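New tabletops in at the Bastent repair room, drop-in hours back this month

Quick one before the weekend rush. The long-awaited tables are in at the Bastent repair room on Mill Street and the place opens again for drop-ins at 5 p.m. Same door, round the side. The front is still locked until the step gets fixed.

If you haven't been in since fall: the old brown tops are gone. All of them. They had burn marks, glue rings, a groove down the middle where years of box cutters went through, and one of them rocked so bad people kept folded cardboard in their coat pockets for it. Small screws vanished into the grain and stayed there. The new ones are a light gray-white, smooth and flat, and a dropped screw should be a lot easier to find.

Tops came from Bekero, the office clearance place out by the highway. Seven of them for $160, legs not included. The legs are the old legs. They got sanded and a coat of paint, and two got new feet.

Also new: a shelf for half-finished jobs, with tags. Please use the tags. Anything left without a tag goes in the bin under the window and you can dig for it.
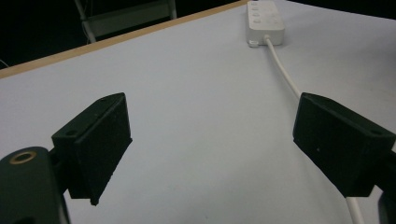

BASTENT, January – Work on the room took longer than the notice on the door said. The plan was to shut for a week over the holidays. Then the first set of brackets turned out to be the wrong width and had to go back, and the shop that had the right ones was closed until after New Year's. Evening groups met in the hallway in the meantime, which was cold, and the zipper class didn't meet at all.

Layout has changed a bit. Three tables run along the window wall for lamps, radios, small kitchen stuff. Two are pushed together in the middle for sewing and anything that needs spreading out. The last two stand by the sink, for glue and paint, and only there. Paint on the window tables is what finished off the last lot.

A few rules for the new surface, taped up by the light switch but worth repeating. Cutting mats under every blade, the mats are in the top drawer. No hot irons straight on the table. Wipe down with plain water and a cloth at the end, not the blue spray, it left the old tops sticky. Coffee is okay if it has a lid.

Lighting is still the old tubes. They make everything look slightly blue, and people matching thread have been carrying it out to the hallway to check the color. A pair of warmer lamps is on the list but there's no money set aside for them yet.

Room holds 20 people seated, and that's with the stools from upstairs. It fills up early in the evening so come near opening if you have a big job. Bikes can't come in this time, there isn't the floor space; try the yard in spring.

Parts drawer is low on fuses, snap fasteners and lamp cord. Donations of any of thsoe are welcome at the side door during open hours. Please no more jars of mixed nails, we have plenty.

The zipper class starts over from the begining, so anyone who missed the first part can join. Bring the jacket, bag or tent you want to work on and your own scissors if you're fussy about scissors. Sign-up sheet is on the board by the coat hooks.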